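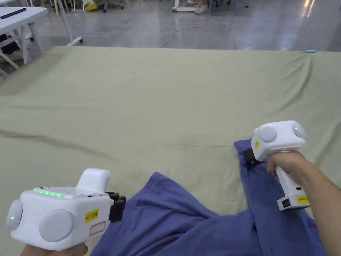 Última modificação desta página: novembro, 16h42

Figura 3. Demonstração bimanual com o par de garras portáteis do kit 20, vista da câmera de cabeça. As duas garras seguram uma peça de tecido azul-violeta sobre o pano verde.

4.2 Coleta de demonstrações com garras portáteis

As demonstrações do conjunto Plelitz foram obtidas sem teleoperação. Cada operador empunha duas garras portáteis, uma por mão, e manipula a peça diretamente sobre uma superfície coberta por pano verde (Figura 3). As garras são distribuídas em pares numerados. A etiqueta da unidade esquerda traz o caractere 左 após o número do kit, convenção adotada depois que trocas de lado foram detectadas nas sessões piloto em Ustholm. O identificador do kit é gravado nos metadados de cada episódio e determina os parâmetros de calibração usados na reconstrução das trajetórias.

O fluxo de vídeo da cabeça é sincronizado com a abertura dos dedos e com a pose estimada de cada garra. A sincronização usa o relógio do computador de aquisição, com correção linear de deriva entre o início e o fim do episódio. Trechos em que a pose de qualquer uma das garras se perde por mais de um segundo são excluídos. Perdas mais curtas são interpoladas e recebem uma marca de validade nula, que anula o termo de pose correspondente na função de custo.

Foram registrados 2192 episódios, dos quais 1078 pertencem à tarefa de dobra e os demais às tarefas de alisamento e de transferência. O estado inicial da peça não foi padronizado. O protocolo pede apenas que ela seja solta sobre o pano de uma altura próxima à do ombro, o que produz configurações amassadas com oclusão parcial de mangas, barras e cós. Cada episódio dura até 21 segundos; tentativas mais longas foram interrompidas e descartadas na triagem.

4.3 Segmentação dos contatos

Definimos como contato bimanual o intervalo em que ambas as garras mantêm os dedos fechados sobre a mesma peça. O início e o fim do intervalo são extraídos do sinal de abertura e confirmados por um classificador visual treinado em recortes centrados nos dedos. A confirmação visual é necessária porque o sinal de abertura, isoladamente, não distingue a preensão de uma única camada de tecido fino do fechamento em vazio.

Após a segmentação, 899 episódios de dobra continham ao menos um contato bimanual válido e foram usados no treinamento da política. O restante foi mantido apenas para o pré-treinamento do codificador visual, etapa que não depende dos rótulos de contato. A divisão entre treino e validação foi feita por operador, de modo que nenhum operador aparece nos dois subconjuntos.

O fundo não foi mascarado. Nas gravações feitas em Fosemport, o piso, o mobiliário e outras pessoas podem entrar no campo de visão da câmera de cabeça, com variação considerável entre sessões. Em experimentos preliminares, o mascaramento por cor do pano verde removia também regiões sombreadas das garras e degradava a estimativa dos pontos de preensão. Optamos por aumentos fotométricos e por recortes aleatórios limitados à metade superior da imagem, mantendo intacta a área de manipulação. O mesmo procedimento foi aplicado à linha de base Baptista, cujos resultados são apresentados na Seção 5.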